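Resetting the bench: a morning with a two-arm cell at Kalismont

By the maintenance desk

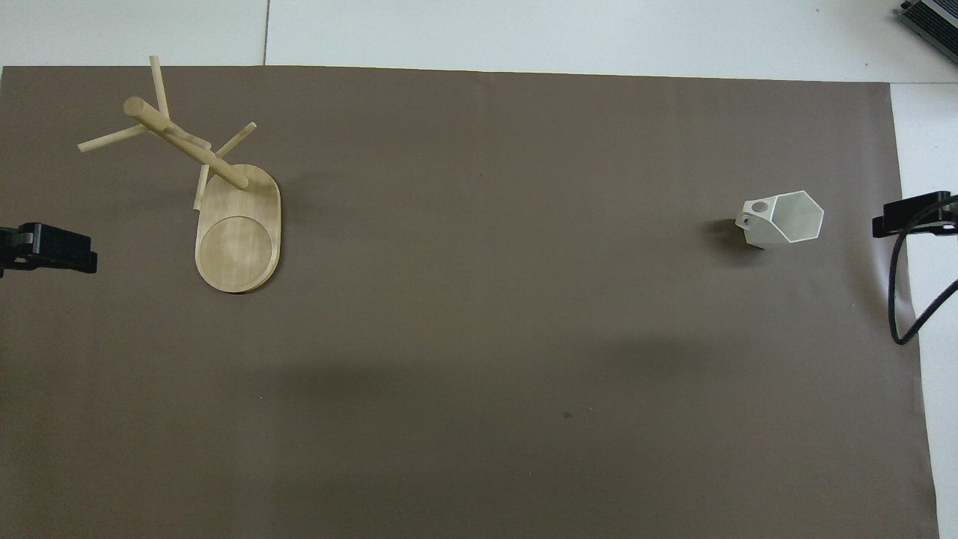
Mug tree and hexagonal cup on the paper work surface of the Kalismont cell, with a gripper to either side.

The cell at Kalismont has one task at present: take a cup by its handle and hang it on a peg. It has two arms, a camera looking down between them, and a sheet of brown-grey paper laid over the floor tiles as a work surface. Most of the hours logged against it in October went on upkeep, and the log is more instructive than the success rate.

Aarti Sandhu, who runs the cell, keeps the log in a plain text file. An entry begins with the paper. The pale tiles reflect the overhead lights, and the first version of the cell, which worked directly on them, lost the edge of a white cup often enough to make the results useless. Matt paper cured that and brought its own troubles. It creeps when a gripper touches down, and it picks up marks. Sandhu changes the sheet when the marks begin to show up in the segmentation output, and otherwise leaves it alone.

Next come the grippers. Both are closed on a steel gauge block and the reported width is compared with the figure from the previous session. A difference of more than 2 per cent sends the gripper back to its homing routine. If homing does not bring it in, the finger pads come off. The pads are from Kiiskinen and are held by two screws each, with a thread that strips easily. Yhon Usuga, the technician, does them up by hand and has banned the electric driver from the bench.

The cables get more attention than the joints. An arm working low over a floor drags its cable across the surface, and a cable that catches will pull the wrist off its path by a small amount that the controller does not report. Usuga moves each arm slowly to the ends of its reach and watches the loop. He is looking for a bend that tightens in the same place twice. The clips, an ordinary Brorkitz pattern, are moved along until it stops doing so.

Camera calibration follows, and takes the longest. The current procedure uses nine board positions. Sandhu has tried fewer and found that the error collected in the corners of the view, where it went unnoticed until a cup happened to be placed there. She would like a stiffer mount. The present one is a Miltorwood bracket bought for another job – adequate, in her words, if nobody leans on it.

The objects are checked last. A wooden mug tree has pegs set at different angles, and a peg that has worked loose gives a different answer each time it is touched. Usuga tests them with a finger. The cup has a round hole in its handle, a less forgiving target than an open loop, and the approach has to be nearly square to the peg.

After some 1000 cycles the whole sequence is repeated from the start, whether or not anything seems wrong. Sandhu tried waiting for faults and gave it up after a slow drift in one wrist spoiled a week of runs. The repeat check on the left arm is due next, and the replacement pads have been ordered.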